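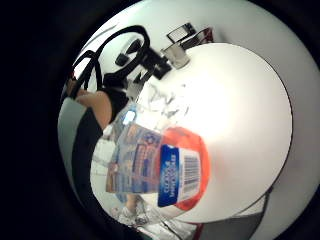 Figure 3.1 A lidded plastic container and a printed box on a round white table.

Chapter 3
Packages in the Home

82 shares 3 comments

A table in daily use collects packages. In Figure 3.1 a container with an orange-red lid and a colorful box lie against each other near the edge of the tabletop, and a small clear cup stands farther back beside other small items. Most of the things on such a table were bought in a package, and some will stay in one until they are used up.

This chapter is about those packages: what they are made of, what is printed on them, and how they are kept, reused, or thrown out. Chapter 2 followed goods from the factory to the store shelf. We now pick them up at the front door.

Key terms
primary package
secondary package
closure
label panel
barcode
decanting

3.1 What a package does after the sale

A package has most of its working life ahead of it when it leaves the store. A bag of flour may spend a day on a truck, a week on a shelf, and four months in a kitchen cupboard. During those months it is opened and closed many times by people who have other things on their minds. It may be set down on a damp counter or stored beside something heavy. It has to keep the contents in and the air, dust, and insects out.

The primary package is the one that touches the product. A jar of jam and a tube of toothpaste are primary packages. The secondary package goes around the primary one. The carton that holds the toothpaste tube is a secondary package, and so is the sleeve around a set of yogurt cups. Many households remove the secondary package on the first day. Others keep it for as long as the product lasts, often for the instructions printed on the side.

It is not always possible to tell from the outside which kind you are looking at. A printed box may hold loose cereal in a liner bag, a bottle, or a dozen wrapped bars. When you do the exercises in this chapter, open the package before you write down its type.

3.2 Rigid containers and boxes

Rigid plastic containers keep their shape when empty. They can be tipped, stacked, and knocked over with little damage, and a lid can be put back on them again and again. The lid is one form of closure. Screw caps, snap lids, flip tops, and press-on lids are all common. A closure is judged by two things: how well it seals and how easily the user can work it. These two pull against each other. A very tight lid keeps crackers crisp, but a person with sore hands may leave it half closed, and then it seals nothing.

Paperboard boxes are light and cheap, and they take printing well. That is why so many of the brightest things in a kitchen are boxes. They are weaker than plastic at the corners and do poorly when wet. A tab closure on a box usually wears out before the contents are gone. Some people fold the top under, some use a clip, and some leave it open.

Lid color deserves a short note. A bright lid is easy to find on a crowded shelf, and makers often use one color across a whole line of goods so that buyers will know it from a distance. At home the same color becomes a kind of name. In one family the drink mix sold as Birnunari was called "the green one" for years, and the children did not know it had any other name.

3.3 Reading the outside

The printed surface of a package is divided into panels. The front panel carries the brand and the name of the product. The label panel, often on the back or side, carries the ingredients or materials, the amount, the maker's address, and any warnings. The barcode is normally placed on a plain light background with clear space on both sides. A scanner reads the difference between dark bars and light gaps, so a barcode printed over a picture would give poor results. The container in Figure 3.1 has its barcode on a white panel, next to a blue label with white lettering.

Text may run up the side of a package as well as across it. This lets the maker use larger letters on a tall, narrow surface. The cost is that the reader must turn either the package or the head. For a brand name this does little harm. For a warning or a date it is a poor choice, and you should look for cases of it in your own cupboards.

Dates are the part of the label that people look for most and find last. They may be stamped on the lid, the base, the shoulder of a bottle, or the flap of a box. When a box is thrown away, its date goes with it. If you remove a secondary package, check first whether the inner one carries the date too.

Case: The Ağca kitchen survey

Arsalan Khattak visited homes in the town of Ağca over the course of one November and recorded the packages kept in each kitchen. He worked from a simple form with one line per package: type, material, closure, place of storage, and whether the label could still be read. The survey covered 82 homes and more than 3000 packages.

Two findings matter for this chapter. The first is that containers on tables were opened far more often than those in cupboards, and their labels were in worse condition. Water, oil, and rubbing from hands did most of the damage. The second is that 300 of the packages held something other than their original contents. Buttons, screws, rice, and sewing thread were all found in containers that had been sold full of something else. In many of these the old label was still in place and no new one had been added.

Khattak later gave his form to Skerkum, a maker of household lids, and a shortened version was used by the Plorkumell stores in their customer classes. It is reprinted at the end of this chapter.

3.4 Decanting

Decanting means moving a product from the package it was sold in to another container. People decant to save space, to get a better seal, or to make a shelf look neat. The practice is safe for most dry foods if the new container is clean and fully dry. Cleaning products should stay in their original packages — the warnings are printed there, and a drink bottle filled with cleaner is a known cause of poisoning.

Write the name and the date on the new container before you fill it.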